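Skotard (bin-picking robot)

From the Maklow Workshop wiki

Skotard is a bin-picking robot built by members of Maklow, a shared workshop. It uses a secondhand KUKA industrial arm to lift household objects out of one metal bin and set them down in another. The project was started by Araba Akpalu and Prapai Wiriya and first ran under its own software in January 2018. The name is also used for the control program, which is kept in the same repository as the drawings.

Contents
1 Background
2 Construction
3 Software
4 Object set
5 Operation
6 Known problems
7 See also

Background

Akpalu had earlier built a small desktop arm from hobby servos, known as Bimgate. It could move blocks on a flat table but could not reach into a container without hitting the sides. Wiriya proposed using a full-size arm after one was offered to the workshop with its controller and teach pendant. The arm was moved into the ground-floor bay, where the floor could take the weight, and an electrician connected the controller to a separate circuit.

The workshop agreed to the project on the condition that the arm be run at reduced speed. The limit was set at 8 percent of rated speed for the first tests and was later raised for moves above the bins.

Construction

The work area is made of wooden boards with the bins set among them. Clamps are used at the edges so that the layout can be changed without drilling. Early versions had the bins screwed down, and each change of position meant filling the old holes and measuring again.

Cables for the tool are carried along the outside of the arm. A loop of slack is left near the wrist so that the last joints can turn without pulling on the connectors. The first loop was too short and pulled a plug out during a homing move. The present one is held with cable ties and is checked before each session.

The gripper is bolted below the wrist. Its mounting plate was cut in the workshop by Wiriya and is the third version. The first was too thin and bent; the second placed the gripper 7 mm off center, which the software could correct but which made hand teaching difficult.

Software

The control program runs on a desktop computer and sends target positions to the arm controller. It has three parts: a module that finds objects in an image of the bin, a planner that selects a grasp, and a watchdog that stops motion if no message arrives within 80 milliseconds. The planner was written by Akpalu and is based on the one made for Bimgate.

Object set

The objects are ordinary items brought in by members, and are known in the workshop as the Sriwong set, after the label on the crate in which they are stored. They include a hairbrush, soft toys, a toy dinosaur and small cups.
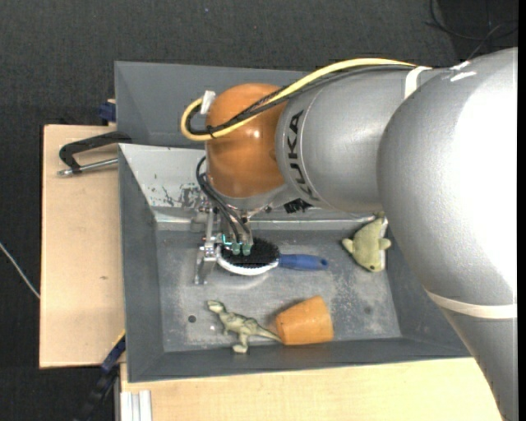
Long, thin handles are usually the easiest part to grasp when they lie clear of the walls. Soft toys tolerate errors in position but tend to fold, and the planner often places them at the wrong height. Round objects may roll when touched, so the program takes a new image after every failed attempt.

Operation

A session requires two people, one at the computer and one holding the pendant with a hand on the stop button. The arm is homed, the bins are checked against a printed layout, and the objects are tipped in by hand. The longest logged session had 219 attempts. Results are written to a text file, and the person at the pendant adds notes on dropped or stuck objects.

Known problems

Reflections from the bin can be mistaken for objects. Matte paint was tried on a spare bin but wore off where the fingers touched it. Objects lying against a wall are often skipped, because the planner keeps a fixed margin around the sides. A change to the margin was planned for March but had not been merged when this article was last edited.

See also

Bimgate
Maklow: rules for the ground-floor bay
Sriwong set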